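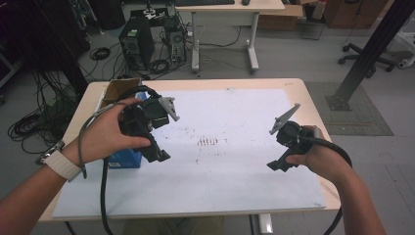 How long should you rest pie dough before you roll it out? Two hours in the fridge, and overnight if you can stand to wait.

I used to skip this completely. My crusts shrank down the sides of the pan like a cheap sweater and I blamed the oven, the flour, the weather, my mother-in-law's rolling pin (sorry, Vandana!). Then last December I made a double batch, got distracted by a phone call and left the dough in the fridge until the next morning. Best crust I ever made, and I hadn't done one thing differently except forget about it.

So now I make dough at night. Butter straight from the fridge, cut into chunks the size of a grape, worked into the flour until it looks like gravel. I add ice water with a spoon, and I stop when it still looks a little too dry, which took me years to trust. Then I squash it into a flat disk, wrap it up, and go watch TV.

In the morning it'll be hard as a hockey puck. Let it sit out for a bit before you go at it, or it cracks all around the edge and you'll be patching and swearing. I roll from the middle out and give it a turn every couple of strokes. My Nerkwood pie plate is a deep one, so I roll mine bigger than most recipes tell you to.

Once it's in the plate it goes back in the fridge while the oven heats up. I know, more waiting! But apples need peeling anyway, and I'm slow. I use 7 for a deep pie, all tart ones, and some 50 grams of brown sugar, because Rastogi's on the corner sells apples that hardly need any.

Next up is a sour cherry one, if I can find cherries.

Comments

Tirus
Does this work with shortening too? Mine gets so crumbly.

Vandana Srivastava
There is nothing wrong with my rolling pin.

Tutusine
Left mine in the fridge 3 days by accident and it was still great. Went a bit gray but baked up fine.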